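Working alongside the Ostura arm: tips from the canteen kitchen

Geserik put the Ostura in our wash-up area in April, and the posters by the lockers said it would give us our hands back. I have worked in that kitchen for 9 years and my hands are much where they were. A few things do make the shift easier, so I have written them down for whoever starts next.

Wipe the taps before you switch the arm on. Ours are the lever sort, and a greasy lever is bad enough for fingers. When the arm slips it stops and waits for a person, and you will be that person, usually with a tray of cups in your arms.

Learn where the stop button is from both sides of the sink. The training sheet only shows the left.

Leave levers alone between jobs. If you knock one out of place, put it back where the tape mark is. Management calls this "supporting the system". I call it tidying up after it, and it used to be nobody's job.

Ask to see the practice runs. They train the thing on a computer first, and the supervisor will bring them up on the office screen if you catch her before lunch.

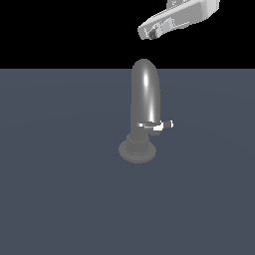
Tap practice on the computer: the gripper above and to the right, the lever low on the spout.

Look at how bare it is. There is no basin, no pipework and no stack of roasting tins leaning on the spout. I would not judge a new starter on a tap standing by itself, and I don't see why a machine should get the credit. Keep a hand's width clear on each side of the real one and you will have fewer stoppages.

Write down every stoppage, even the short ones. The notice said 345 trays a shift. It did not say who clears up when the rinse is left running, and unless it goes in the book it never happened.

Don't let them fold your break into its cleaning time. Ten minutes wiping down a machine is work.

Keep a spare pair of gloves and a scraper on the shelf. Burnt rice still comes to us, and so does anything with cheese on it.

Last updated March 16, 2022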